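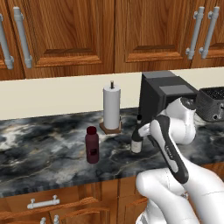 Remote access and file transfer: progress to the end of June

Prepared by Hazel Doucet for Garnet Charbonneau, Holloway

1. Where we are

All 14 branch offices now send their nightly files through the new gateway, which we call Druvel. The last to move was the Cavo depot, whose router would only accept a firmware update from a machine plugged into it directly. Ratree Klinhom went out and did it in a morning.

The old FTP server still runs but accepts connections from one address only, the print supplier's. They have asked for more time. I would like it switched off before the next report and will need your backing if they ask again.

2. Keys and accounts

When we began there were 747 authorised keys spread across the servers, many with no comment field and no owner we could trace. We wrote to every team lead, waited a month, and then disabled whatever had not been claimed. 124 keys remain. Each has a name against it and an expiry date.

Disabling the unclaimed keys broke three things: the stock export, a backup script on the finance server, and a monitoring check that had been failing for some time in any case. The first two were put right the same day. The third has been deleted.

Password logins are off everywhere except the two lab machines. Those wait on Wollico, who maintain the software on them and whose installer still asks for a password halfway through.
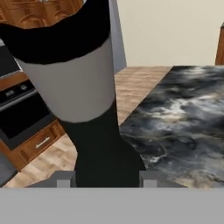 Their latest word is that a version which works with keys is in testing. Paloma Blackwood has asked for an early copy and will try it on the spare machine first.

3. Transfer speeds

The nightly run used to finish at roughly 5 am and now finishes before 3 am. Most of the gain comes from sending only changed files. Compression helped on the slower lines and made no difference on the others, so we have left it off where it was not needed.

One branch still drops its connection during long transfers. We have set keepalives at both ends and the drops are fewer, but they have not stopped. Hazel Ferreira suspects the line itself and has raised it with the provider.

4. Spending

We are within budget. The second gateway server cost less than allowed for, and the difference has gone on Ratree's travel. The training money has not been touched.

5. Next period

Switch off the FTP server.
Move the lab machines to keys once Wollico deliver.
Rehearse failing over to the second gateway, out of hours.
Finish the written guide for branch staff. The section on lost laptops is still in draft and needs your comments.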